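Green, pink, blue: Plurnitz gets its sorting table

14 October 2021

The sorting corner at the Plurnitz community center is up and running, and it's a treat to see! No giant dumpsters, no wall of rules. Just a long white table and a row of three containers in green, pink and blue, which turns out to be plenty to get people talking about what goes where.

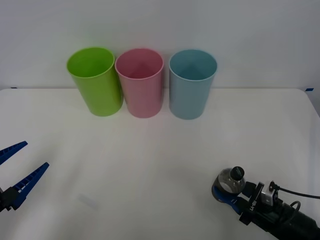

Haoran Ye wrote in to say that color beats signs every time, and that his kids had the system down before he did. "They correct me at home now," he added.

The idea came out of the Zendero reuse club, which has been trying out ways to sort small stuff since January. The plan is simple. Blue is for drink bottles, caps and all. Pink is for odds and ends, the little things that live at the bottom of everyone's kitchen drawer. Green is for paper scraps, and the club would love more of those (old envelopes, shopping lists, whatever you've got). Bottles have been the big hit so far, with nearly 300 brought in over the trial!

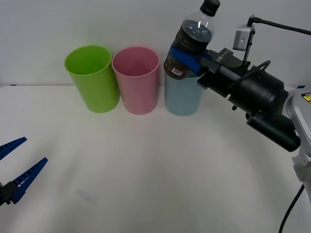 Please rinse them first, one reader begs, and pour out the last of the soda at home if you can, as there's only one sink in the building and it's slow.

Good point, and the club is happy to pass it on. There's a drain bucket under the sink for anyone who forgets. Full containers get carried down the hall to the big Kultex crates, so don't worry if the one you need looks close to the top.

The odds and ends may be the most fun part. Small finds get a second look before they go anywhere, and the good ones end up on the swap shelf, free to take.
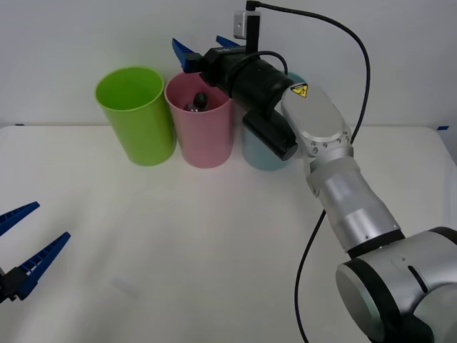
Guo wants to know if single earrings count, having saved up 10 of them over the years. They sure do! So do keys, buttons and beads.

Sorting sessions last 60 minutes and there's room for everyone at the table. Come in by the side door and bring a bag of whatever's been piling up.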